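## From my kitchen

I finally gave in and bought a proper mixing bowl, a big deep stainless steel one, and I'm a little in love with it! My old plastic one (16 years of pancake batter, bless it) had started to smell like onions no matter how I scrubbed. Wenche Midtbø swears by steel for bread dough, so I've been trying her rye loaf: 3 cups of flour to start, then more by feel. My first try was a brick. The second got eaten before supper, so I'm calling that progress. I do wash the bowl by hand and dry it right away, or our hard water leaves spots all over the inside. 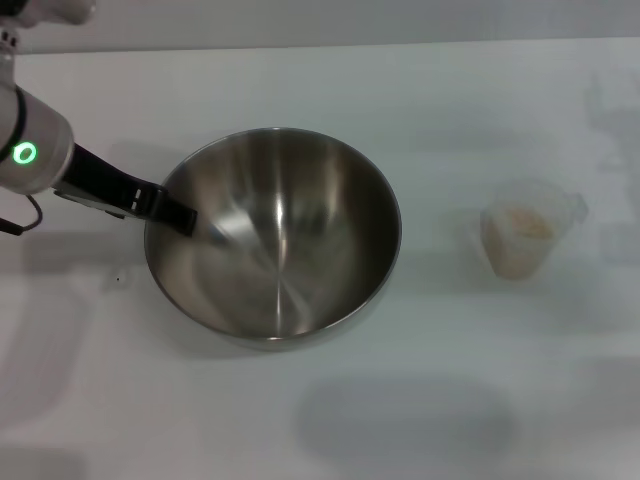 ## Recipe swap

Send me your best bread or batter recipe by 8th August, handwritten is fine. I could really use a good cornbread!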